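Brellora — Qui sommes-nous ?

Le plaisir d'oser, à votre rythme
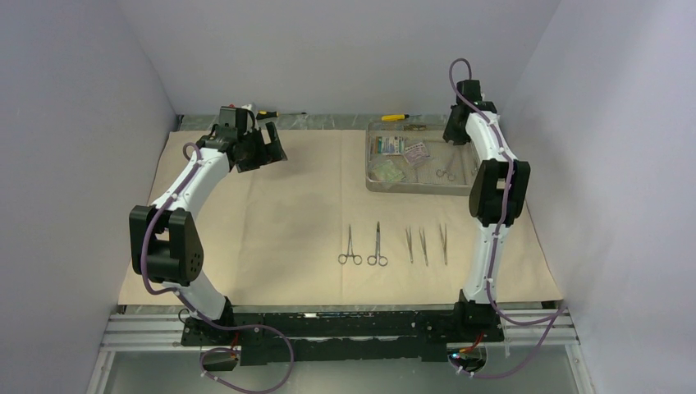
Deux bras blancs, une grande feuille de papier beige.

Brellora, c'est une petite école d'élan personnel (l'expression est de nous, et on y tient !). On y vient pour remettre un peu de mouvement dans sa vie : reprendre un projet laissé au fond d'un tiroir, apprendre à dire non, préparer un changement de métier, ou simplement retrouver l'envie de se lever le matin avec une idée en tête. Nous ne promettons à personne une existence toute neuve. Nous proposons du temps, un groupe, des exercices qui se font au stylo, et beaucoup d'encouragements.

Comment tout a commencé

Reynaldo Gatchalian a ouvert Brellora après des années passées à former des équipes dans l'hôtellerie. Il adorait le métier, mais il voyait revenir dans toutes les pauses café la même phrase : « un jour, je ferai… » Un jour, j'apprendrai l'accordéon, un jour, j'écrirai à ma sœur, un jour, j'ouvrirai une librairie. Il s'est mis à noter ces phrases dans un carnet à couverture verte, sans trop savoir ce qu'il en ferait. À la fin du carnet, il y en avait 519. Il l'a relu d'une traite, un soir de février, et le lendemain il cherchait une salle !

Le premier atelier a réuni trois personnes autour d'une table prêtée, rue Perero. L'une voulait passer son permis moto, l'autre quitter la comptabilité, la troisième n'en savait rien du tout et c'est elle qui a parlé le plus longtemps. Nous occupons toujours la même rue, quelques numéros plus haut, dans les anciens locaux de la papeterie Marchetti. Les grands tiroirs à plans sont restés. Nous y rangeons les feutres, les cahiers et une quantité déraisonnable de thé à la bergamote.

Le parcours Temavton

Notre programme principal s'appelle Temavton. On nous demande souvent d'où vient ce nom : il est sorti d'un jeu de lettres pendant une soirée d'atelier, tout le monde a ri, et il est resté.

Temavton se suit en groupe et dure 100 jours. Chaque participant choisit une seule chose à faire avancer — une seule, c'est la règle la plus discutée de la maison — et la découpe en gestes assez petits pour tenir dans une journée ordinaire. Téléphoner à un organisme de formation, par exemple. Sortir la guitare de sa housse. Écrire le premier paragraphe, même bancal, surtout bancal !

Les rencontres durent 60 minutes et commencent à 18 h 30. On arrive, on se sert à boire, chacun raconte où il en est. Puis vient un exercice d'écriture ou de dessin, seul ou à deux, et un moment pour fixer le prochain pas. Il arrive qu'on n'ait rien fait entre deux séances. Dans ce cas on le dit, on en parle, et on repart avec un geste plus petit.

Notre façon d'accompagner

Nous aimons les questions simples. Qu'est-ce qui vous faisait perdre la notion du temps à dix ans ? À qui avez-vous envie de montrer ce que vous faites ? Que garderiez-vous de votre semaine s'il fallait en rayer la moitié ? Les réponses prennent parfois tout un cahier, parfois un mot, et les deux nous vont très bien.

Nos animateurs ont tous suivi Temavton avant de le proposer aux autres. Ils viennent de l'enseignement, du soin, de la cuisine, du théâtre amateur, et ils se relisent, s'observent et se conseillent toute l'année. Aucun d'eux n'est thérapeute dans le cadre de Brellora, et quand une personne traverse une période trop lourde pour un atelier, nous l'encourageons à consulter un professionnel de santé. Elle retrouve sa place chez nous quand elle le souhaite.

Venir nous voir

La porte est ouverte en fin d'après-midi, à partir de 17 h. Vous pouvez passer sans rendez-vous, feuilleter les cahiers d'exercices, poser toutes vos questions ou assister à une première rencontre avant de vous inscrire. Venez avec votre « un jour, je ferai… », même flou, même un peu gênant à dire à voix haute. Reynaldo a entamé un deuxième carnet — bleu, cette fois — et il reste plein de pages !

La sonnette est capricieuse, appuyez deux fois.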